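Liste de contrôle avant session, poste tiroir — version commentée
Pile logicielle Plestia, branche de juillet

Bon, je reprends notre vieille liste parce qu'elle ne collait plus du tout au code. J'ai coché ce que j'ai vérifié moi-même et laissé mes remarques en dessous, en vrac. Si vous n'êtes pas d'accord, écrivez dans la marge !

1. Horloges synchronisées entre les deux préhenseurs et la caméra de tête : OK
On tolère un écart jusqu'à 24 ms. Au-delà, le script refuse de démarrer, et c'est très bien comme ça (avant, il se contentait d'un avertissement jaune que tout le monde ratait, moi la première).

2. Détection des cubes marqueurs, main droite et main gauche : OK avec réserve
Le cube de droite passe sans problème au-dessus de la table. Dès que la main entre dans le tiroir, je veux voir la confiance s'afficher en direct, pas dans le journal une heure après. Demande ouverte chez Lougher, toujours pas de réponse.

3. Identifiants des marqueurs sans doublon dans le fichier de config : OK
Pensez aussi au petit cube qui traîne sur le bureau, à côté de la feuille ! Il est à motifs lui aussi, donc vérifiez son identifiant avant de lancer.

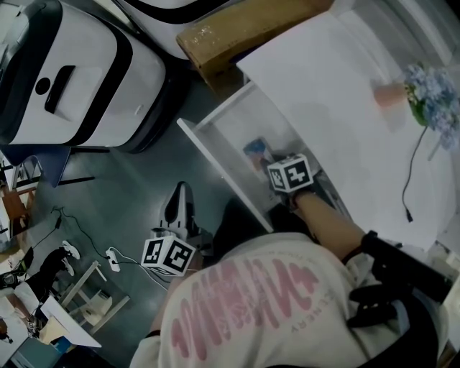 Soledad Iturra
Responsable perception et outillage logiciel, atelier de Brendatstead

4. Repère du tiroir recalé : À REFAIRE
Le planificateur garde en mémoire la pose du tiroir fermé. Si on l'ouvre à la main sans relancer le recalage, toute la trajectoire est décalée, et on perd une matinée à accuser la calibration. Alcides Correa a écrit une petite commande pour ça, « recale_tiroir », elle prend deux secondes, servez-vous-en.

5. Volume d'évitement de la table : OK
Les hortensias bleus et le petit pot rose sont sur le plateau, donc ils doivent être dans la carte d'obstacles. Je les ai ajoutés sous forme de boîtes toutes bêtes. Pour les feuilles on verra plus tard — le filtre de profondeur les grignote encore sur les bords.

6. Câbles et sol : À SURVEILLER
Il y a des câbles noirs par terre jusqu'à la multiprise blanche, et un autre qui descend sur le plateau de la table. Regardez où vous mettez les pieds, surtout en reculant du tiroir avec les deux mains prises. Et on range la chaussure, merci !

7. Arrêt logiciel : OK
Testé depuis le clavier et depuis la pédale. La commande coupe bien l'enregistrement et vide le tampon avant de fermer le fichier. Hinudberg demande un essai par session, je préfère deux.

8. Espace disque : OK
350 Go libres au moment du contrôle. On purge les essais ratés le soir, jamais pendant.

9. Relecture du premier essai : NON FAIT
Rejouez-le dans le visualiseur avant d'enchaîner et regardez l'ouverture de pince quand elle arrive près du fond du tiroir. Si la courbe fait des marches d'escalier, c'est le lissage, revenez au point 1.

Contrôle du 13 septembre 2025. Points 4 et 9 à reprendre avec Alcides avant la prochaine session.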